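Zastdale Raceway Riders Forum > Club Racing > General Paddock Talk

Thread: Moving the 600 class to the short layout - who's for it?

kerbhopper
So the proposed calendar for next season went up last night and I've read it three times now. Twin cylinder, vintage and the big bikes all stay on the full Zastdale layout. The 600s get moved to the short circuit for every round but the last one. Every round! I've been racing a 600 here for 16 seasons and the whole reason I keep paying the entry fee is the run down the back straight into Bruditham corner. Take that out and I'm basically doing laps of a parking lot with a nice view.

I'm not trying to start a war, I just want to know who asked for this. I don't remember anybody asking me.

twostroke_tina
I kind of asked for it, sorry. Not officially, but I filled in the survey in February and ticked "would consider short layout." There was a survey, it was in the newsletter under the tire discount thing.

My reasoning: the grid is down to 19 bikes on a good day and on the full layout we're strung out by lap three. I spent the whole second half of last season riding completely by myself. I'd see one guy ahead going into the hairpin and then nothing till the checkered flag. On the short layout at the test day I had somebody next to me pretty much all afternoon and I came home with a grin on my face for the first time in ages.

kerbhopper
Okay I missed the survey, fair enough. But "strung out" is because half the class is on ten year old bikes and the other half bought new ones. You don't fix that with a shorter track, you just get lapped sooner.

mossy_bellis
As somebody who gets lapped, can confirm I would get lapped sooner.

I'm still for it though. My bike gives up a lot on the straight and I can't do a thing about that without spending money I don't have. In the twisty stuff I can hang on to people. I finished 11th at the short layout round two seasons ago and that's still my best result in anything, school included.

Big_Caron_Energy
Strong no from me. The short circuit has that awful transition where the new asphalt meets the old, right where you want to be on the gas. I went down there, my buddy went down there, and both times the marshals said "yep, everybody goes down there." If the club wants to run a whole class on it, then fix the seam first and send us the bill.

Also the pit exit on the short layout dumps you straight onto the racing line. Has anyone thought about that?

twostroke_tina
They resurfaced the seam. It was done before the test day. It's a lot better, still a little bump but you'd have to be leaned way over and on the paint to notice it.

Pit exit I agree with you, that's sketchy. At the test they had a guy with a flag out there and it worked fine but I wouldn't want to count on that with a full grid.

Big_Caron_Energy
Well I didn't know about the resurfacing. Still a no, but a slightly quieter no.

Clifford Friesen
Evening all. I do the timing and some of the scheduling so I can answer a bit of this, just please don't shoot me, I only get one vote same as you.

The main thing driving it is track time. With the short layout we can turn the 600 races around faster, and that gets us an extra race per round for the class. So you'd be going from two races to three. They're shorter in distance, yes, but the total laps go up quite a bit. The other part is marshals. The far side of the full layout needs posts staffed that we don't need on the short one, and we've had rounds where I was phoning people at 6 a.m. trying to find bodies for them.

It isn't final. Comments are open and it goes to a vote at the spring meeting. If the 600 riders as a group would rather have two races on the big track, that's what I'd expect to happen.

kerbhopper
Thanks Clifford, that helps. Three races a round is a better pitch than anything that was in the PDF. Why wasn't that in the PDF?

Clifford Friesen
It's on page two. But I'll grant you it's in very small type in the footnote to the table.

kerbhopper
lol okay. I'm having a great night here.

mossy_bellis
Three races means three starts and I am a terrible starter so that's three chances to go backwards. But I'm still in!

gearbox_gary
Does anybody know what gearing you'd want for it? I run one down on the front already and I've never used sixth on the short circuit. I don't even want to argue about the calendar, I just want to know if I'm buying sprockets this winter.

twostroke_tina
I went up two on the rear from my full layout setup and it felt about right. Might go up one more. Second gear out of the hairpin was still a bit lazy and I was short shifting into the left just so I didn't have to change mid corner.

Big_Caron_Energy
Two up on the rear here too, but I'm heavy and my engine is tired. Gary, if your chain's near the end of its life do it all at once, otherwise you'll be fighting for adjustment at the back of the slots.

gearbox_gary
Perfect, thank you both. Chain's got 19 sessions on it so yeah it's probably due.

hairpin_harriet
Coming at this as a newer rider (last season was my first full one). I actually find the full layout kind of scary in a 600 pack. Going into Bruditham with the fast guys coming past on both sides at that speed, I just freeze up and leave the door wide open. The short track was where I learned to race, as in really race, with people close by and me making decisions. I'd sign up for all three races every round.

What I don't love is that the last round is on the full layout. So we'd spend all year learning one track and then the championship gets decided on a different one?

kerbhopper
See now that I hadn't thought of, and it's a really good point. It'd suit me down to the ground because I'd be the one who remembers where the braking markers are, but it isn't fair on you.

Sorry you've been getting buzzed into Bruditham by the way. I've probably been one of them. Come find me in the paddock at the opener and we'll walk it together, there's a tighter line in there that keeps you safe and doesn't cost you much.

hairpin_harriet
I'd love that, thank you! And yes, you have, you've got the yellow helmet :)

mossy_bellis
Can I float a compromise? Half and half. First half of the year on the short, second half on the full, and we run the extra race on the short rounds only. Then Kerb gets his straight and I get my 11th place.

Big_Caron_Energy
I could live with that.

twostroke_tina
Same, I'd vote for it.

kerbhopper
I would grumble and then vote for it.

Clifford Friesen
I can't promise anything but that's doable from the timing side. If one of you writes it up and sends it in before comments close, it'll go on the ballot as its own option. Put the class name on it and as many rider numbers as you can collect.

gearbox_gary
Going half and half means I'm changing sprockets mid season. I want that noted.

mossy_bellis
Noted. I'll do the write up, give me till the weekend.

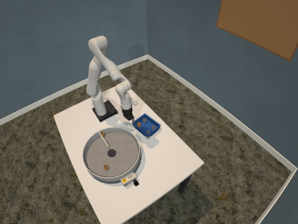
Robot arm and blue tray, simulated

Big_Caron_Energy
And your fork seals are still leaking, I assume.

mossy_bellis
They are still leaking, yes.

twostroke_tina
Mossy I have a seal driver that'll fit yours, you can borrow it if you bring it back this time.

outside_line
Reading all this from the vintage class and feeling lucky they left us alone. One question for Clifford though, does the extra 600 race push our second race later? We were already loading up in the dark at the fall round and some of us have a three hour drive.

Clifford Friesen
It shouldn't. The third 600 race slots in before lunch on the draft schedule, and lunch moves back a little. Vintage race two stays where it is. If we get a long red flag then all bets are off, same as ever.

outside_line
Fine by me then. Happy to put my number on Mossy's letter if other classes are allowed to.

Clifford Friesen
You can comment but only 600 entrants vote on that line.

kerbhopper
Still don't love it, for the record. I've got a lap time from the full layout that I've been trying to beat for four years and now I get half as many goes at it. But three races and a bigger grid would be good for the class and I'd rather have people to race than a straight to myself.

Does anybody know if the Bellis guys are coming back? They used to bring four or five bikes and if they'd show up for the short rounds that'd change the numbers a lot.

hairpin_harriet
I know one of them from work, she said two of them are thinking about it. She was asking about entry fees and if you can still camp by the lower gate.

Clifford Friesen
Camping is still on, lower gate, same as last year. Showers are being redone so they may or may not be open for the opener.

gearbox_gary
Bring wet wipes, got it.

mossy_bellis
Draft is done early, check your messages. Send me your race number and the name you enter under and I'll add you. Kerb, I put you first on the list so you can't back out.

kerbhopper
Signed it. I took out one of your exclamation marks.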